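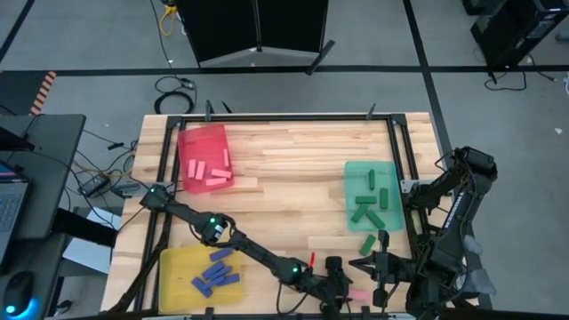

Chapter 7
Rules for a Shared Table

Most people who have worked with robots can tell you where the emergency stop is. Fewer can tell you who last checked it, and fewer still will say so in writing. This chapter is about the writing.

Small robot arms bring out a certain optimism. They weigh less than a toddler and look a good deal more sensible, so the habits that grew up around big machines in cages tend to get left at the door. The Plultstead code, which we follow for the rest of this book, was drawn up for benches with two arms and one pile of work between them. Its first edition ran to 30 pages. The current one runs to 134, and you can usually guess what went wrong from the clause that was added afterwards.

Take a sorting job. Blocks go into trays by colour, one colour to a tray. Each arm has its own side, and there is a strip in the middle that both can reach. The code calls this strip the common zone and lets only one gripper into it at a time. Beginners find the rule fussy until they have priced a new wrist joint.

Then there is the stray block. A piece lying on bare wood belongs to no tray, and both programs may feel entitled to it. Under clause 12, every loose piece must be assigned to one arm before either arm moves. "Whichever gets there first" was proposed as an alternative and is recorded in the minutes without comment.

The floor gets a section of its own. Cables, power adapters and tape lines cause more paperwork than the arms do. When the Hustix workshop went through its logbook for September, it found 358 entries, and around 300 of them had to do with something underfoot.

By the end of the chapter you should be able to:

Mark out a common zone and write the rule for entering it
Assign loose pieces before a run
Fill in a Murnex checklist without ticking every box in one stroke

7.1 Who Goes First

Two arms that want the same block are in the position of two drivers at a four-way stop, minus the waving. We start with the simplest fix, a fixed order of turns, and look at what it costs in time.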